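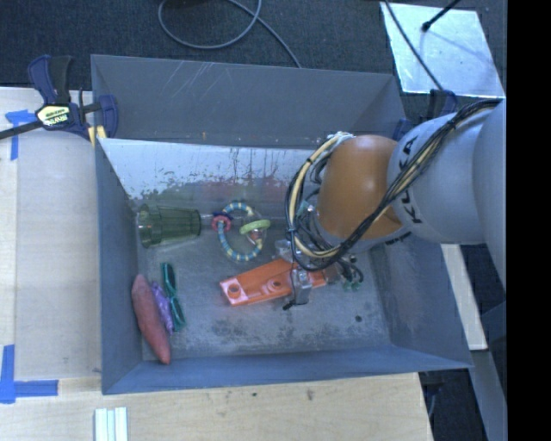 Musard Two-Part Enamel Kit, Light Gray: Review

Tested on: one steel utility sink, one pair of shelf brackets, one radiator cover
Supplied by: bought at retail from Brincombe
Reviewer: Žydrūnas Uibo

What is in the kit

The kit contains a can of base, a smaller can of hardener, a foam roller with two spare sleeves, a one-inch brush, two sanding pads and a folded instruction sheet. There are no gloves and no mixing cup. The ratio is four parts base to one part hardener by volume, so a graduated cup is needed for anything less than a full batch. The cans are filled for a full batch, and the base can has enough headroom to take all of the hardener.

The lids are the press-in type. The lid on the hardener can was bent on arrival and had a skin of cured material under the rim. The contents were usable after straining.

Preparation

The sheet asks for a degrease, a sand and a second degrease. It does not name a grit. The supplied pads are unmarked and cut slowly; they clogged on the old sink paint within a few minutes. I switched to 120 grit paper for the loose areas and 220 for the remainder. Bare steel needs a separate primer, which the front label does not mention. It is in the fourth paragraph of the sheet, in the same type size as the disposal notes. I used Stitent gray metal primer and let it stand overnight.

Chips deeper than the primer coat will show. The enamel has very little filling ability, and an edge that can be felt with a fingernail before coating can be felt afterward. Feather the edges or use a filler rated for metal.

Mixing and working time

The sheet gives a working time of up to 20 minutes. In an unheated garage in January, the batch stayed workable for that period and then thickened quickly. The roller began to leave stipple that did not flow out. Half batches are the better choice for one person. Stir for the full time stated and scrape the bottom corners of the cup, where unmixed base collects. One bracket had a tacky patch the next day that I put down to poor mixing on my part. It had to be wiped back with solvent and recoated.

Odor is strong. The product should not be used indoors without a fan and an open door.

Application

The roller lays down an even film on flat surfaces. Inside corners are harder. The foam does not reach them, and the supplied brush sheds. I lost three bristles in the first corner of the sink and finished with a brush of my own. On vertical faces the first coat sagged where it was applied too heavily. Two thin coats gave a better result than one thick one, and the second needs to go on within the recoat window or the first has to be sanded.

Coverage was slightly under the printed figure. The sink and both brackets used one full kit with nothing left for the radiator cover, which needed a second.

Finish

Gloss is medium. The color is a neutral gray that leans blue under a cool bulb. Against the Bettencourt single-part enamel I used on a workbench last year, the Musard surface is harder and marks less under a dragged wrench. The Bettencourt product is easier to brush and cleans up faster.

After a week of curing, a scouring pad dulled the gloss but did not break through. A dropped cold chisel chipped the front lip of the sink down to primer. The chip has clean edges and can be touched up, although that means mixing a small quantity at the correct ratio.

Charito Marquez used the same kit on a cast iron tub in her laundry room. She had fisheyes across the bottom on the first coat, sanded it flat and degreased again, and the second coat took without trouble. Silicone residue from old caulk seems the likely source.

Heat

The label rates the cured film to 200 degrees Fahrenheit. The radiator cover stays well below that and has not yellowed so far.

Summary of faults

Primer requirement missing from the front label
Brush sheds
Sanding pads clog early
Press-in lids do not reseal well
No mixing cup

Rating: 7 out of 10. Replace the brush before starting and buy the primer at the same time.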